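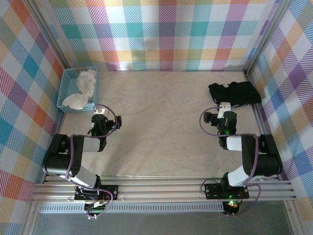
Basket with the white cloth, black garment folded at the back right

Ticket 568 – Larkham basket, light blue

Hi again! So I'm folding on the beige table now and the basket still annoys me – anything thin pokes through the little square holes and snags when I pull it out (two socks so far, grr). I tried lining it with a pillowcase like you suggested in ticket 512, and that just bunches up. Do you sell a fitted liner for this size? Happy to pay for one!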